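# A semester in the simulator: the Holudthorpe robotics club

24/09/2020

The robotics club at Holudthorpe has 17 members this fall and one real robot arm, which is in a locked cabinet in a building none of them can enter. Since the start of the semester all the work has been done on a simulated arm, in a program the students run at home. I talked to Eustaquio Meléndez, who teaches the class that feeds into the club, and to Araceli Solís, a senior and the club's team lead, over two video calls.

Meléndez has run the club for five years. Before this one, he said, the simulator was something he used for a week or two in the fall so that new students wouldn't drive the arm into the table.

"It was a warm-up. You did your exercises in there and then you got your turn on the hardware. Most kids couldn't wait to be done with it."

The club is entered in the Hallov, a student manipulation contest that had planned to meet in person at Rirnthorpe in December. The organizers moved it online over the summer. Each team now sends in its control code, and the contest runs it on a set of scenes the students haven't seen. The task is to pick up small parts from a table and put each one where it belongs. A team gets 300 seconds per scene.

Solís said her first reaction was disappointment. She had joined as a freshman to build things and had spent two years on the gripper team.

"I like wrenches. I like taking stuff apart. Then I'm sitting in my bedroom with a laptop that sounds like a hair dryer, and the gripper is a file somebody else made."

She said she got over it by the second week, when she found out she could try a change to the code and see the result right away. On the real arm the members shared one sign-up sheet, and a turn was half an hour if you were lucky.

The club calls its practice setup Cervantes. It was named by a student who has since graduated, and Meléndez said he never got a straight story on why. It is a plain room with a table and a white arm on a mounting block. The students change what is on the table and where it sits, and they change the look of the walls and floor from one run to the next. Solís wrote the script that does the changing.

"If the wall is always the same color, your vision code gets lazy," she said. "It learns the wall. So I give it a tan wall, a blue wall, an ugly floor. Some of the floors are really ugly. I just have a folder of textures and it picks."

The lighting changes too. She said shadows have caused more lost runs than anything else this semester - the code would find a dark edge on the tabletop and treat it as part of an object. 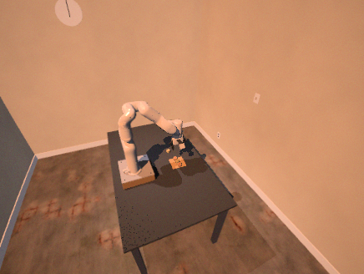 *The Cervantes practice scene, with the gripper over the table and a small orange board beneath the arm.*

Meléndez has the students keep a log of every failed run, with one line on what they think went wrong. When we spoke the log had 134 entries. He reads all of them.

"The early ones say 'it missed.' That's the whole entry. I send those back. Missed how? Too high, too far left, closed too soon? By now they write me a paragraph, and sometimes the paragraph is wrong, but at least we can argue about it."

One entry he brought up came from a pair of sophomores whose gripper kept closing a little above the part. They spent most of a week adjusting the vision code. The trouble was in the arm's side of things: they had measured from the wrong point on the wrist, and every target was off by the same amount. Meléndez said he had seen it on the second day and kept quiet.

"They were mad at me, and I get that. But they've checked their offsets every time since."

I asked both of them what doesn't carry over from the simulator to the real arm. Solís answered first.

"Friction. In the simulator you type in a number for how slippery something is. On the real one there's dust, and the finger pads wear down, and one of the parts is always a little sticky from somebody's hands."

Meléndez added cables. Last year the club lost a full afternoon to a cable that caught on the edge of the table each time the arm swung left. He said there is no good way to teach that kind of thing on a screen, and he plans to spend the first sessions back in the lab on nothing but setup and safety.

Attendance has held up better than he expected. Two students who take the late bus and could never stay for meetings are now regulars. On the other side, he has lost a few who came mainly for the shop tools, and he doesn't blame them. Not every family has a computer that can run the program well, so the school lent out laptops, and students with slower ones turn the picture quality down and leave the long runs for the school's server overnight.

Solís is applying to colleges this fall and isn't sure she will go into robotics. She is also looking at civil engineering. For now she is working on the part of the code that decides which object to pick up first. The current version takes whatever is closest to the gripper, and it sometimes knocks over a second part on the way.

"I want it to look at the whole table before it moves," she said. "Right now it's kind of grabby."

The team's code is due in December. Meléndez said they will freeze it a week early, whatever state it's in, and use the time left for testing.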